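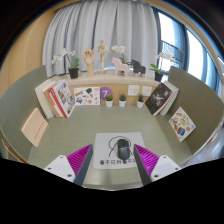
Wenby Library Service, Digital Help Team

Setting up a mouse so it suits your hand

Most complaints we hear about a mouse come down to pointer speed, button setup or where it sits on the desk. All of these can be changed in a few minutes at any of the Sedgwick branch computers or at home.

Start with pointer speed. Open Settings, choose Bluetooth & devices, then Mouse. Move the slider a little at a time and try it on an ordinary task, such as selecting one word in a letter. If you keep overshooting, slow it down.

On the same page you can swap the primary button for left-handed use. The change takes effect straight away, so you'll need the other button to undo it.

Scrolling is set in lines per turn of the wheel. The usual setting is three. For long catalogue lists, 12 is quicker — but hard to control in a spreadsheet. 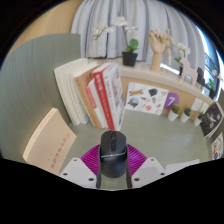 Comfort and posture

Keep the mouse at the same height as the keyboard and close beside it. Your elbow should stay near your body, with the forearm resting on the desk. Hold the mouse lightly and move it from the elbow for long distances.

If the pointer jumps, turn the mouse over and wipe the sensor window with a dry cotton bud. Glossy or glass desktops can also cause jumping — a plain mat generally fixes it.

Bookings for one-on-one help are with Mélanie Marchand, extension 308. Sessions finish at 4 pm.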